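Trullness Opens Its Botanical Line to Home Sewers for the First Time

BASENT, December 2025 -- After years of selling only to upholsterers and hotels, the family-run fabric house Trullness is making its full botanical line available by the yard to anyone with a sewing machine, a bare kitchen table, or a chair that has seen better days. The line has 36 prints, and every one of them can now be ordered in lengths as short as one yard.

"People have been writing to us for such a long time, asking if they could please have just enough for a tablecloth," said Heino Dambrauskienė, who runs the Trullness print room. "We kept every one of those letters, all 274 of them, and I am so very glad that we can finally write back and say yes, of course you can!"

Ferns, seed heads and peach-colored roses on a pale ground.
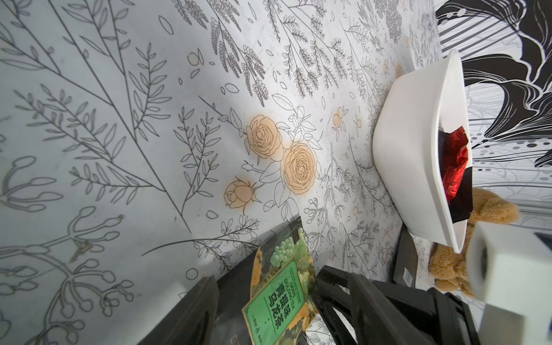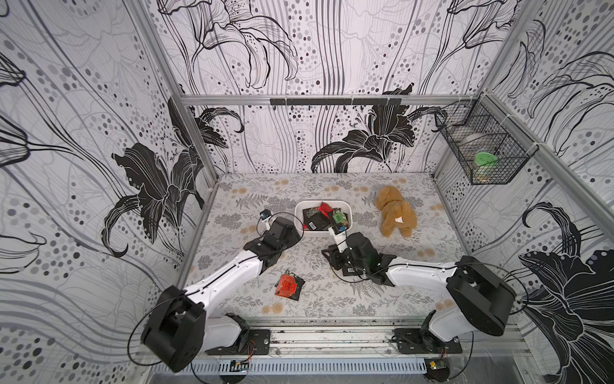 Workshops and Samples

To welcome new customers, Trullness will hold free table linen workshops at its Hou Street shop, led by pattern maker Zihan Pan. Each class has room for 16 people, and beginners are warmly invited -- there will be tea, and plenty of help with the corners, which give everybody trouble the first time.

Sample packs are ready to mail now and come with a washing guide and a short note on matching repeats across a seam. Orders may be placed at the shop counter or by mail, care of Trullness, 1613 Hou Street, Basent.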